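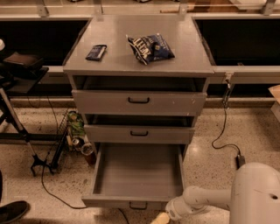 The Snack Cabinet, Continued

Regular readers will remember that in the last issue we asked everyone who uses the long bench to please stop leaving food wrappers on the gray cabinet. Regular readers will also have walked past the gray cabinet since then, so I don't need to say how that went.

Let me go over the arrangement again for the new members, of whom we have four. The cabinet has three drawers. It's the little wooden one that lives against the bench, painted the same gray all over by Kwok-wai Pan, who had most of a can left after doing the back door and doesn't believe in storing paint. Before Kwok-wai got to it, it was a sort of hospital green, and a few people have told me they preferred it that way. They're welcome to bring this up with Kwok-wai.

The top drawer is for pencils, tape and the good scissors. The middle drawer is for manuals, warranty cards and the key to the key box. The bottom drawer is for snacks. This was voted on in March, after a discussion that ran longer than the one about the roof.

The bottom drawer is also the only one of the three that anybody leaves empty. We have a drawer for snacks, with no snacks in it, and directly above it, on a flat surface never intended for the purpose, we have the snacks. Or what's left of them. A snack bag that has been crumpled up has stopped being a snack and become trash, and the trash can is where it's always been, by the sink. I paced it out from the cabinet and got there without needing to sit down.

Perihan Yalçınkaya has asked me to mention that people are free to leave an unopened item on top of the cabinet if they're going to eat it in the next few minutes. I've mentioned it. I would only add that "the next few minutes" has been interpreted generously, and that I threw out a granola bar last month that had been there long enough for me to feel I knew it.

On the subject of leaving drawers open. Savvas Zacharopoulos walked into the bottom one with his shin and has told everyone about it individually, so I'll keep this short. The bottom drawer comes out a long way. When it's out, it's at exactly the height where you don't see it if you're carrying something, and everyone in this building is always carrying something. Push it back in when you're done. The same goes for the upper two, which people like to leave open by a finger's width, as if they might be coming back. The middle one does stick a little in damp weather. Lift it slightly by the handle and push. If you don't lift, it goes in crooked and then it's stuck until Kagiso Nkosi comes in, and Kagiso has a job.

Several people have written in with suggestions, and I promised to print them.

Jeanie Rankin would like labels on the drawer fronts. We had labels. They were peeled off and I found one on the kettle. Jeanie has offered to make new ones with the label machine at Codari, where she works two mornings a week, and I've said yes, provided they say PENCILS, PAPERS and SNACKS and nothing humorous.

An unsigned note proposed replacing the whole cabinet with a bigger one. The unsigned person had gone to some trouble and enclosed a page from the Marnero catalog with a steel unit circled, at a price of 203 dollars before delivery. We have 75 dollars in the furnishings fund, and I'd like to keep it there until the two stools by the window have been dealt with. Besides, a bigger cabinet has a bigger top.

Another note suggested that a sloping board be screwed onto the cabinet so that anything set down on it slides off. I liked this one very much. Kagiso says the board would be easy enough, but everything would then be on the floor, and the floor is terrazzo, which already hides a crumb better than any surface I've ever swept. So that's been put aside for now.

Last, the paint. There are chips along the front of the top drawer, toward the right-hand end, and the top has picked up its share of scuffs. Kwok-wai has noticed. He would like it known that he did two coats. He's willing to touch it up if somebody else clears the cabinet off first and keeps it clear overnight, which gives you some idea of where the difficulty lies. Anyone prepared to take this on should put their name on the sheet by the door. Please use a pencil from the top drawer and then put it back in the top drawer.

Snacks for the bottom drawer can be dropped off any time after nine in the morning. Sealed, please, and no sardines.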